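Setting up a simulated kitchen task to house rules: the sink and rack checklist

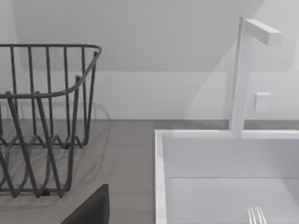

Before a dish-handling task goes into the shared set, it has to pass the checks on this page. They apply to every simulated kitchen task, including ones copied from an older task with only the objects changed. Allow a morning for your first one. You will need the task file, the object list and write access to the Gella results folder.

Step 1. Write the task sentence first

Use one sentence with one verb of moving, the object, where it starts and where it ends. "Move the fork from the sink to the dish rack" is fine. "Tidy the sink" is not, as two people will score it differently. Put the sentence at the top of the task file and don't change it after the first recorded run. If it has to change, it is a new task and gets a new name.

Step 2. Fix the units and the axes

Metres, kilograms and radians throughout. Z points up. The counter top surface is the zero height for all object positions, so anything in the sink basin will have a negative height. Most rejected submissions fail here, usually from an imported mesh that was drawn in millimetres and is 1000 times too big or has been scaled by hand to look right.

Step 3. Check the collision shapes

Turn on the collision view and look at the wire rack. A single box round the whole rack will load quickly and is wrong: the gripper can't reach between the rods and cutlery will rest on thin air. Build the rack from capsules, one per straight length of wire, with short ones round the corners. The sink needs separate walls and a floor. Never use a filled convex shape for a basin.

Cutlery should be made of several small parts. Keep the gap between fork tines closed in the collision shape unless the task depends on it. Yuxi Tang tested both and the open version gave jittery contacts against the rack for no gain.

Step 4. Set the limits

Gripper force, joint speed and the working area all go in the limits file. Do not put them in the task file. The limits must be the same ones used on the real arm. A policy that only works with the speed limit lifted does not pass.

Contact with the tap counts as a fault, even a light touch. Contact with the rack is allowed up to the force limit. Contact with the counter is allowed while grasping and at no other time.

Step 5. Choose what varies

Vary the start position and angle of the object, the lighting direction and the counter shade. Leave the rack and sink where they are for the base version. Write the ranges down as numbers. Record the random seed for every run, including the ones you throw away.

Step 6. Run and score

Run 200 trials with the scripted baseline. A trial passes if the object is inside the rack outline, touching the rack, and still for 2 seconds after the gripper opens. Report faults separately from failures. A run can place the object correctly and still have a fault.

Step 7. Get a second check

Someone who did not build the task must watch 31 trials picked by the script and mark each one by eye. If their marks differ from the automatic score, fix the scoring before anything else. Lanying Fu or Dennis Mfaume can usually do this if you ask before Friday lunchtime.

Naming

Room, fixture, object, version, all in lower case with underscores: kitchen_sink_fork_v1. No initials and no "final".

Questions about the limits file go to Souad Zerouali.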